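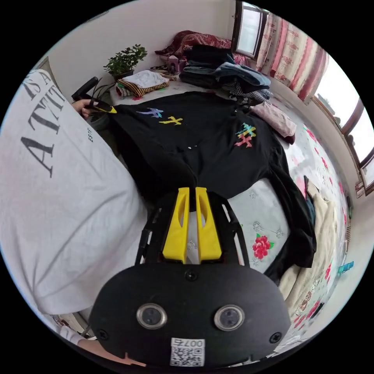 Korkthorpe Shared House, Residents' Meeting
Minutes

Last updated: September 21, 2021

Present: Adi Lubis (chair), Kartini Simanjuntak, Eun-ji Won, Hafiz Wattimena
Absent with apology: Janka Slanina
Minutes written by: Eun-ji Won
Place: upstairs sitting room

1. Minutes of the last meeting

The minutes from May were read and accepted. Hafiz asked to correct one word: the shelf in the hall was "moved", it was not "removed". This is corrected now.

2. Laundry and folding

Kartini reported that clean clothes still stay too long in the dryer, and the next person must take them out and does not know where to put them. After discussion we agreed the following:

- The person who finds dry clothes in the machine carries them to the owner's room and puts them on the bed. They do not need to fold them.
- If the owner is not known, the clothes go on the landing chair until the evening.
- Folding is done on the bed and not on the kitchen table. Kartini asked for this because of oil marks on two of her blouses.

Adi said that T-shirts should be folded all in one way, so that the piles in the shared closet stand straight. He prefers to lay the shirt flat with the back side up, bring in both sides, and then fold from the bottom. Hafiz prefers to fold in half first by the length. We spoke about this for a longer time than was planned. It was decided that each person can fold own clothes as they like, but the shared closet follows the way of Adi.

Shirts with a big print: Eun-ji explained that the print can stick to itself when the pile is warm and heavy. Such shirts go on top of the pile and are not ironed on the print side.

Jeans: always at the bottom, or in a separate pile. Kartini will make labels for the closet.

3. Clothes for Nasution

Nasution will take used clothes again this fall. They accept shirts, trousers and bed sheets if these are clean and folded. Socks only in pairs. Last time we gave 8 bags, and one came back to us as it had towels with holes.

Janka wrote in a message that she has many summer things to give and asks if somebody can collect them from her room while she is away. Hafiz will do it. He asked Janka to put a note on everything she wants to keep, also on the pillowcases.

Dark and light clothes should be in different bags this time. It was the wish of Nasution.

4. Money

The house fund has 2495 after the last payment for detergent. Hafiz showed the offer from Clivar for a new drying rack with wall fixing, price 258. Eun-ji asked if we can repair the old one. Adi looked at it before the meeting and thinks two of the bars are bent too much. Decision: we buy the rack. Three were for, Eun-ji did not vote.

The detergent from Serka will be ordered again, without perfume. Kartini has sensitive skin and asked that the old bottle with perfume is finished only for floor cloths.

5. Other matters

- The light in the laundry corner is blinking. Adi will change it.
- One striped bath mat was found behind the washing machine. Please ask Hafiz.
- Eun-ji reminded that the window in the drying room should be open when the rack is full.

6. Tasks

Kartini: labels for the closet, detergent order
Hafiz: clothes from Janka, bags to Nasution, order of the rack
Adi: light, and show the folding to Janka when she is back
Eun-ji: send these minutes

The next meeting will be announced by a paper on the refrigerator door.

Comments (3)

Janka: Thank you for the minutes. The gray sweater on my chair is to keep, please! All other things on the chair can go.

Hafiz: OK, I saw it. What about the box under the desk?

Janka: Also to keep. I will send you a list this evening.

Contact: house office, Korkthorpe | © Korkthorpe Shared House | Back to top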